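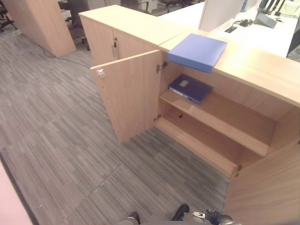
Reply on the Jultatach thread came in at 9:40, before I'd had coffee: why are we still planning the door swing as a free-space arm move and then hoping compliance sorts out the rest, when the hinge axis is right there to be fitted. Fair. Spent Saturday on it.

Where things stand.
Branch is articulated-fit, off main. Gulluta (planner) untouched except one new constraint type, "circular, axis given". Everything else lives in Testa on the perception side.

Axis fit. Take gripper poses while the door is being pulled, fit a circle, throw out the first bit where the fingers are still settling. Needs 79 samples before the radius stops wandering. With fewer it likes to put the hinge somewhere out in the carpet. Added a prior from the depth edge, so it starts near the cabinet side and not at zero. Much calmer now.

Replay on old logs: 670 pulls in the set. Have not looked at all the failures, only the ugly ones. Two kinds so far
- door plane gets merged with the cabinet front when it's nearly shut
- light wood on light wood, edge detector picks the shelf lip as the door edge. Threshold, probably. Did not touch it

Open doors as obstacles. This was the real bug. Once a door was open Testa dropped it from the map, becuase the articulated object was flagged "done" and the flag also cleared its collision geometry. So Gulluta happily planned the base through it. With doors open on both sides of the approach there's not much room left and the path has to know about both. Fixed: state and geometry are separate fields now. Old maps won't load, reconvert with the script in tools/.

Reach inside. Target is the binder lying flat on the shelf. Grasp sampler wants to come from the top, shelf clearance says no, so it burns the whole 400 ms budget on candidates that can't work. Hard coded a front approach when the parent surface is tagged interior. Ugly, needs a proper cost term. The box file on top of the cabinet sticks out past the front a little and has to go in as its own obstacle, the height map smears it into the top.

Isteck logger: still dropping wrist frames when the planner spikes. Bumped the queue to 4. No idea if that's enough, check tmrw.

To do
merge the constraint type, tests first
door angle estimate when the handle is out of view
cable on the floor is not in the costmap at all, ask what height cutoff we use
answer the thread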